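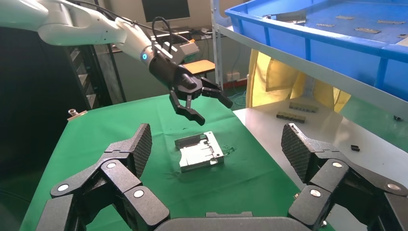
Wrist view, right hand, with the second arm over a sheet-metal part.

Ornard Two-Arm Handling Kit

By Ginette Penner
Saturday, October 30, 2021
2 min read

Ornard is the handling kit that came out of the Kirkel study on thin metal parts. It covers two arms, two jointed grippers with textured fingertip pads, and a small camera at the wrist.

The study asked whether a wrist view alone is enough to plan a grasp on a bent-flange tray. We recorded 4000 grasp attempts on 19 part shapes, starting in April. Parts were laid on green cloth, which made the edges of shiny metal easier for the software to separate from the table.

Adding the wrist view cut dropped parts by 11 percent against a fixed overhead camera. Most of the gain came on parts with raised tabs — flat blanks showed almost no change.

The kit ships with the Ketilsson grasp planner and the trained model. Mounting plates are sold separately. Parts with oily surfaces were not tested. Orders and loan units go through the Kivitcombe office.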